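Kallero Lidded Storage Bins, White -- Small and Large

Item 562. Sold one at a time or in sets.

I've been selling storage bits for a good while now, and these are the bins I end up keeping for myself (sorry, stockroom!). Plain white, proper lids, no fuss. 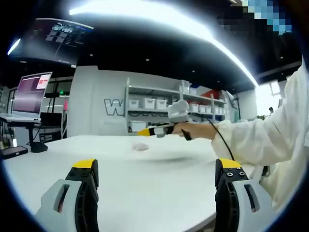 They come in two sizes. The small one is for the stuff that wanders off -- tape, cloths, spare batteries, pens, that one cable you need twice a year. The large one takes folded linens, lab coats, paper towels, anything bulky that you'd like to stop looking at. I like a few larges at one end of a shelf and a row of smalls at the other, but mix them however you want.

The lid presses on at both short ends and lifts off completely. No hinge to snap. Small lids don't fit large bins, so please check your sizes before ordering spares!

Large bin, item 562-L: 29 liters
Small bin, item 562-S: sold singly or in packs of 2
Color: white only
Lids: included
Labels: not included (the Purero clip-on ones fit nicely, and they're on the labels page)

Will they fit your shelves? I get asked this a lot. If you have the tall Valtonen unit, 179 cm high, then yes, both sizes go in with the lids on. For anything else, measure the gap between two shelves and leave a little room for your fingers.

Cleaning is easy: warm water, dish soap, soft cloth. Skip the scouring pads, they leave scratches and you'll see every one of them on white. I don't put the lids in the dishwasher either -- mine came out a bit wavy.

Orders ship from our Clotport stockroom. Bins travel stacked with the lids packed separately, so have a look in the bottom of the box before you write to me about missing lids.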